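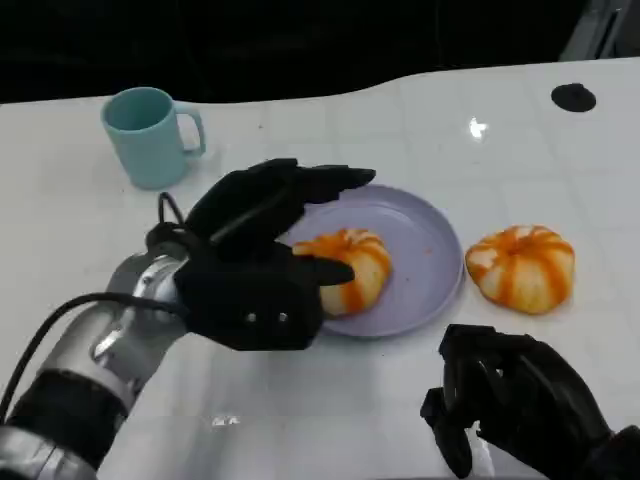
Does the hour of watering change how much water a shared garden uses? In our records it did: plots watered before 8 a.m. used less than plots watered in the afternoon.

Home Articles Authors Archive Contact

3. Water use in the Bundon plots

We read the meters on 24 garden plots in Bundon through August. Each plot had its own tap and a Cloltis meter, and gardeners chose their own hours. Juhász and Bühler (in review) used the same meters in Pomivville but did not record the time of day.

Early plots used 1,492 liters on average over the month. Afternoon plots used about 3,000. Part of the gap comes from crops, as more of the afternoon gardeners grew squash.

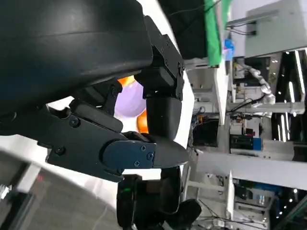 3.1 Soil and mulch

Mulch was recorded once, at the start of the month. Plots with straw at least three inches deep were watered less often at any hour. Bare plots were mostly on the south side, where the soil is sandy and drains fast.

Figure 3. Orange bread roll.

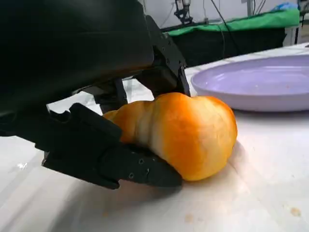 The sandy plots also had the oldest hoses, and two of them leaked at the tap. We kept these plots in the averages. Sison and Dudás handled leaks the same way in the Vida survey, and leaving them out here did not change the order of the groups.

Last updated: August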